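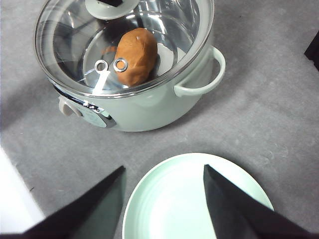
Valquíria Cavalcanti

Mon 25 February

Ulness House > Tenants > Cooking in your room

Can I cook in my room?
Yes, with a plug-in appliance that has a lid and shuts off when you unplug it. Open-coil hot plates, deep fryers and anything that burns gas are not allowed.

How many appliances can I run at once?
One per outlet, and no more than 3 in a room, including your refrigerator. Power strips are fine for lamps and chargers but not for anything that heats.

The power went out. What do I do?
Unplug whatever you were using and check the breaker panel at the end of your hall. If the switch trips again, leave it off and call the office at extension 123.

What about the smoke alarm?
Do not cover it. Open the window before you start cooking and keep your hallway door shut. False alarms from covered or removed detectors are billed to the room.

Where do I wash dishes?
In the utility sinks on each floor, not in the bathrooms. Scrape plates first. The drains were replaced in October and grease is already building up.

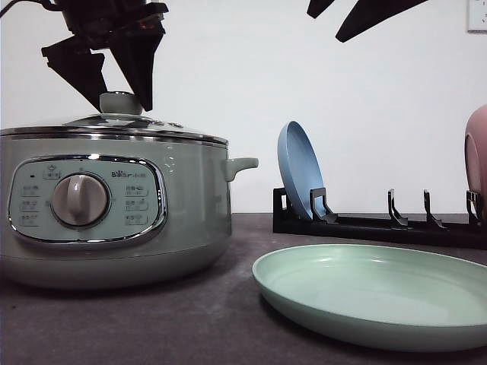
Abrehet Kahsay asked whether the 10 p.m. quiet rule means no cooking after that hour, and said that people on late shifts need to eat too.

It does not. You can cook at any time. The rule covers noise, so please leave blenders and dish washing until morning.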